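Itstead opens sign-ups for its February Clear Desk Month

FOR IMMEDIATE RELEASE

I'm Coralie Dunstan, I run Itstead, and I get to share the news I've been sitting on since fall - Clear Desk Month is back, and it's free for everybody this time! Last year 900 people joined in from home and from work, and my inbox has only just recovered.

The idea is small on purpose. Every day in February you get one short email with one job that takes seven minutes. Empty a drawer, sort the mail, go through old receipts (I had a shoebox of them, don't judge me).

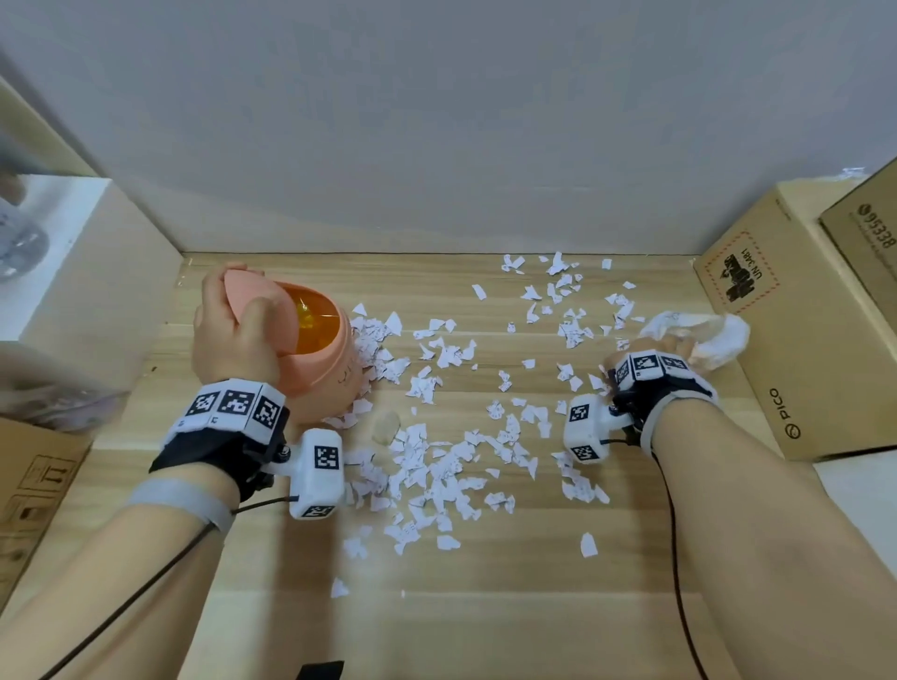 We've got two new partners too. Dama is giving us its big upstairs room for the kickoff evening, doors at 7 p.m., and Ondden is printing the paper planners for folks who'd rather skip the emails. Ladan Bahrami wrote 22 of the daily jobs herself, and she's sneaked in a few on paper clutter that I'm already dreading.

"I wanted jobs you could finish before the coffee's ready," Ladan told me - and she drinks her coffee fast, so good luck.

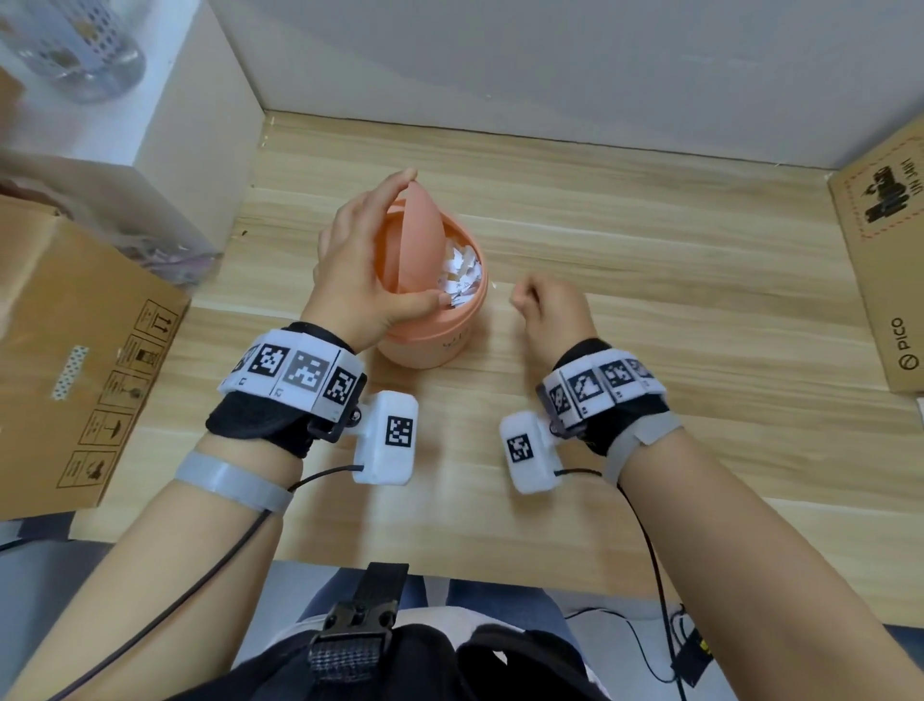 How to join

Sign up on the Itstead website any time before the end of January. Kickoff seats are limited, so please grab one early. Press questions go to Sem Desmet at our front office, mornings are best.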